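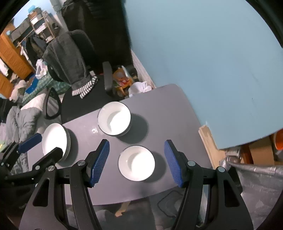
White bowls and stacked dishware on a gray tabletop.

Ring in the fall with the Pearce Handbell Circle

We are so happy to be ringing again! After a quiet stretch that began back in March, the circle has settled into its new room at Prellness Hall, and the sound in there is gorgeous - high ceiling, bare floor, and a long, sweet decay on the low bells that makes everybody stop and grin.

If you have never held a handbell, the idea is simple. Each ringer looks after two notes, usually one in each hand, and the melody gets passed down the line from person to person. You don't need to read music well to begin. You do need to count, and you need to listen, and you'll be amazed how fast your ears wake up once your one little F sharp is the note the whole tune is waiting for.

Our director, Beverley Grimshaw, has picked a wonderful program for the winter. We open with "Tidolach," a slow piece she arranged for us in 2000 and has now rewritten for 12 ringers, with a new middle section played entirely with mallets on the foam. The mallet part is tricky (the altos have been muttering about it) but when it locks together it sounds like rain on a tin roof. After that come two carols, a march, and a very fast little dance called "Starkik" that has the trebles changing bells every other measure.

New ringers are welcome through the end of the season. Wear gloves if you have them, cotton is best, and please leave bracelets and big rings at home so the castings don't get scratched. Fingerprints tarnish the bronze, so we wipe every bell before it goes back in its case.

We could also use a hand with the music library, now over 204 titles and badly in need of sorting. If you love a filing cabinet, talk to Beverley!

Practice starts at 7 and runs until 8:30, with a short break for tea. Come in by the side door and follow the noise. Send your name by October 20, 2020, if you'd like a folder made up for you.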